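4.2 Equipment planning and replacement costs

The budget for the Gresstead workcell was drawn up in January, before the choice of tabletop task had been settled. The arm and its controller were bought through the Planier framework agreement and are not treated further in this section. The items considered below are those which a laboratory must expect to buy again: work surfaces, coloured blocks, printed markers and tool fingers. Together these came to £2,529 for the first year, against a planned figure that had allowed for one set of each.

Blocks were ordered from Lui in lots of 90. A single lot was judged enough for the sorting and pushing trials described in Section 3, but the supplier's delivery times made it sensible to hold a second lot in store. Boards were cut by Bultedwood to a common size, and 4 were kept ready for use at any time.

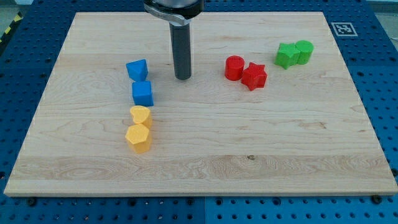
Figure 6. Tabletop task with plastic blocks grouped by colour on a maple board.

Wear was recorded over 227 sessions. Boards were withdrawn when scratches could be felt by hand, and blocks when an edge had become visibly rounded. Tool fingers proved the hardest item to plan for. The straight cylindrical type is cheap to make, yet each change of finger requires the tool offset to be measured again, and the staff time involved was not included in the original estimate. It has been entered as a separate line in Table 5.

Two changes to the purchasing plan follow from these records. Fingers will be ordered in matched batches, so that one measurement may serve for a whole batch where the tolerances permit. Boards will be charged to the consumables budget, as their working life was shorter than the period over which the laboratory writes off its fixed equipment. The pegboard table remains under fixed equipment.

No allowance has been made for changes in supplier prices.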